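# Le bâtonnet, les gobelets et la promesse

*À Westovport, un club étudiant veut apprendre à deux bras robotisés à ranger une table. Le projet séduit les sponsors. Il mériterait surtout qu'on lui pose des questions.*

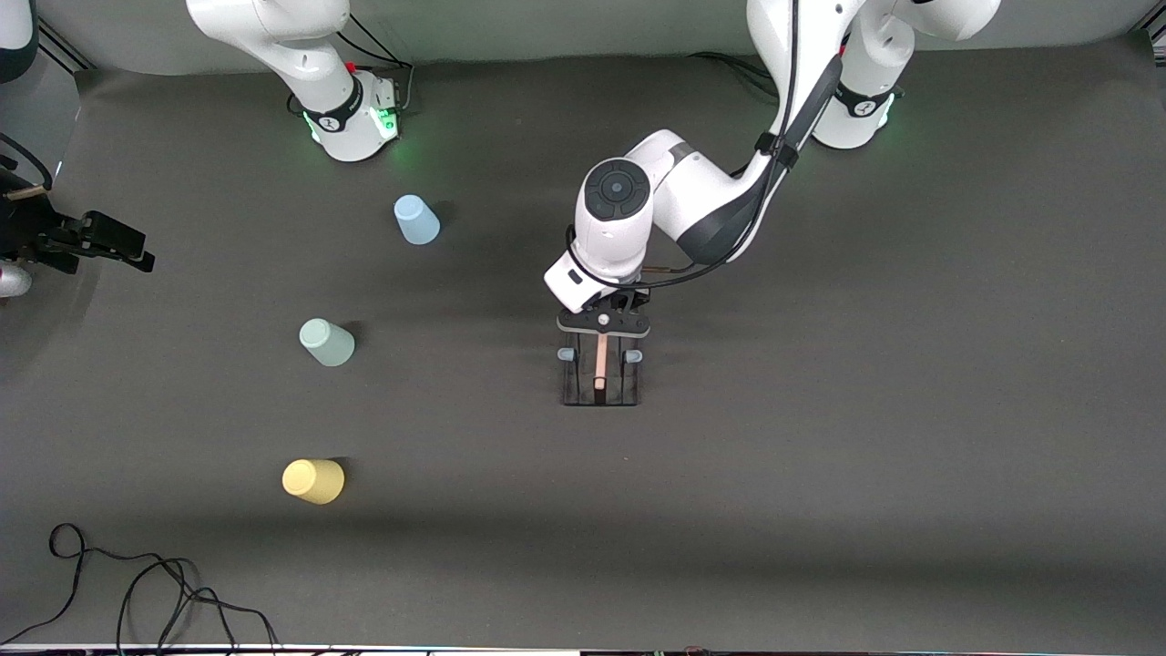 Le club Ambaye occupe une ancienne salle de TP au sous-sol de l'école, et il a pour lui l'enthousiasme de ses membres et une convention de prêt signée avec Tarkeo en février. Son projet, baptisé Workby, doit produire un « assistant d'atelier » capable de saisir, déplacer et remettre en place des objets courants. L'expression figure en gras dans le dossier remis à la direction. Sur la table, les objets courants sont pour l'instant trois gobelets en plastique retournés, un bleu clair, un vert menthe, un jaune pâle, et un fin bâtonnet planté à la verticale dans un petit support noir, juste sous les doigts d'une pince. On est loin de l'atelier. Un vrai établi, c'est de la limaille, des vis qui roulent, un chiffon oublié sur un tournevis.

Les étudiants le savent et répondent qu'il faut bien commencer quelque part. L'argument est recevable. Il l'était déjà l'an dernier, quand la promotion précédente présentait un bras unique et la même ambition, avec la même diapositive finale.

## 2176 essais, et après ?

Le rapport d'étape annonce 2176 essais enregistrés. Le chiffre impressionne, et il est fait pour cela. Il faut aller jusqu'à l'annexe pour apprendre que l'évaluation proprement dite porte sur 200 d'entre eux, choisis par l'équipe, avec un éclairage constant et des positions de départ relevées à l'avance. Que vaut la réussite d'un geste quand on a soi-même décidé où poser l'objet ? Le document n'aborde pas le sujet. Il ne dit rien non plus des reprises manuelles, alors que plusieurs membres du club reconnaissent volontiers qu'il y en a.

Le calendrier n'aide pas. Sept étudiants se partagent le matériel, en fin de journée, après les cours. Deux seulement maîtrisent la partie logicielle et tous deux seront diplômés cet été. La documentation tient dans un dossier partagé dont la moitié des pages s'intitule « à compléter ».

## Ce qu'on y apprend quand même

Reste la pédagogie, que l'école met en avant dès qu'on parle de résultats. Sur ce terrain, le club est plus convaincant. On y apprend à étalonner une machine, à tenir un cahier d'essais, à recommencer une séquence jusqu'à 21 heures à cause d'un paramètre mal recopié. Ce sont des compétences solides, que les cours magistraux transmettent mal.

Mais alors, pourquoi les habiller en produit ? La plaquette destinée aux partenaires parle de « déploiement » et de « gain de productivité », deux termes absents du cahier d'essais. Une étude honnête de la préhension d'objets fins suffirait à remplir l'année. Elle ferait sans doute une moins belle affiche pour les portes ouvertes.

Le club prévoit une démonstration publique au printemps. Nous avons demandé si un visiteur pourrait déplacer lui-même les objets avant le départ du programme. La question est à l'ordre du jour de la prochaine réunion.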